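Remdale Community Board > Home & Office > Buying and Selling

Topic: Fixing up old office computers, worth it or not?

gumleaf_pete
My neighbour's accounting firm is clearing out its old desktop workstations and I can have as many as I can fit in the wagon for nothing. I was thinking I'd clean them up over winter and sell them to uni students. My wife reckons the garage is full enough already. Has anyone here made any money at this, or is it just a hobby that takes up shelf space?

Kelpie2471
I did it for two years out of the spare room. Made a bit over $1000 the first year and a fair bit less the second, mostly because I got fussier and started buying new drives for everything. Don't count your hours or you'll cry. The big towers are heavy, postage is a killer, and students want laptops anyway. Local pickup only is my advice.

marg_in_grulness
Disagree about the students! My two both wanted proper desktops for their courses (one does architecture, the other does something with maps) and we couldn't find a decent secondhand one anywhere between Grulness and the coast. We ended up paying $1000 for a new one that isn't much chop. If Pete had been selling then I'd have been on his doorstep by breakfast.

Kelpie2471
Fair enough Marg, but that's two kids. I had a listing up on Gono for 4 months with one enquiry, and he wanted to swap it for a kayak.

marg_in_grulness
I'd have taken the kayak.

Braulio Arriaga
Long post coming, sorry. I've been doing this on and off since I got made redundant, and I think it depends entirely on how you go about it.

First thing, ask your neighbour what's happening with the drives. An accounting firm will have client records on them and you do not want to be the bloke holding those. I only take machines with the drives already pulled, or I get it in writing that they've been wiped. One place got quite shirty with me over it and I walked away.

Second, be choosy. Free is a trap. I took a whole carload from an office in Kiani once and half of them had proprietary power supplies that cost more to replace than the machine was worth. Look up the model before you lift it.
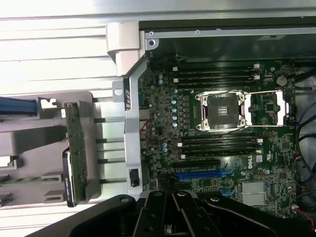

Third, write down what you spend. I keep a cheap exercise book with a page for each computer — what I paid, what went into it, what it sold for. It's very boring and it's the only reason I know that graphics cards are where my money goes. Before the book I was sure I was ahead. I wasn't!

And do it before the end of January if you're after the uni crowd. By March they've all sorted themselves out and you're stuck with it until next summer.

gumleaf_pete
That's brilliant, thanks Braulio. Hadn't even thought about the drives. I'll ask him tonight. How do you price them?

Braulio Arriaga
I look at what the same model has sold for, not what people are asking, and knock a bit off so it goes in the first week. I'd sooner have the shelf back.

toastrack
Am I the only one who thinks this is a waste of power? Those old workstations chew through electricity. A little modern box uses a fraction of it and sits behind the monitor. You're not doing a student any favours if their bill goes up.

Braulio Arriaga
Depends how they use it. Left running day and night, yeah, I'd agree with you. For a few hours of assignments I doubt they'd notice. Making a new one isn't free for the planet either.

toastrack
Every share house I've lived in had someone who never turned anything off. Just saying.

Kelpie2471
He's got a point there. My son would leave the fridge open if it didn't beep.

gumleaf_pete
Update: the neighbour says the drives went off to be shredded in December, so that's one worry gone. I'm taking four to start with and I've promised the rest of the garage stays as is. Marg, do you know anyone else who's after one?

marg_in_grulness
My niece starts next year. I'll send you a message after dinner.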